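The Managing Director of Stinda on Leasing, Lighting and the Long View

Stinda manages shared office and exhibition buildings for companies that do not wish to own their premises. In this interview, the managing director discusses how tenants use their space, why lease terms are getting shorter, and what the company looks for when it takes on an older building.

The company began with a single former warehouse in the Deltard district. The managing director recalls that the first tenants wanted little more than heat, light and a door that locked. "They were small firms, and they asked very sensible questions," the managing director says. "They wanted to know what the monthly bill would be and who would answer the telephone if the elevator stopped. We still begin every first meeting with those two points."

Lease terms have changed considerably. When Stinda signed its first agreements, ten years was common. Today most new tenants ask for three, with an option to extend. The managing director does not regard this as a problem. "A tenant who stays by choice is easier to work with. We have to keep the building in good order every year, and that is a fair thing to ask of a landlord."

Shorter terms do bring costs. Walls are moved more often, floors are repaired more often, and each change must be checked against the fire plan. For this work Stinda relies on De Graaf, a contractor that has handled its interior alterations since the second building opened. The two companies agree on a price list each July, so that a tenant can be told the cost of a new partition before any drawing is made.

Asked about the decision to keep the ground floors open to shared use, the managing director answers at some length. "We were advised to divide them and rent them by the room. We looked at the figures and decided against it. A ground floor of 1145 square meters can be used for a trade evening, a lecture or a product showing, and the tenants upstairs value having it. Some of them chose us for that."

The same thinking guides the choice of materials. Bare concrete is kept where it is sound, and carpet is laid only in meeting rooms. Lighting on the shared floors was replaced last year with fittings from Fendix – a purchase that was delayed twice while the company tested glare levels at desk height. "People notice poor light before they notice anything else," the managing director says. "We received 23 written comments on the old system. We have had 4 on the new one, and two of those were about the location of a switch."
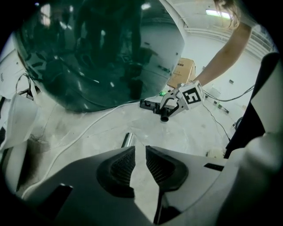 DELTARD, 17 December 2018 – Stinda will take on one further building next year, a former printing works with room for events of up to 1000 guests. The managing director is cautious about the timetable. The roof must be surveyed before the winter is over, and the loading entrance is too narrow for present needs.

"We would prefer to open late and open properly," the managing director says. "Tenants plan their own moves around our dates. If we give them a date, we have to be able to keep it."

On the question of rents, the company expects a modest increase in the older buildings and none in the newest. Current tenants will receive the revised terms in writing and may request a meeting with the leasing office before signing.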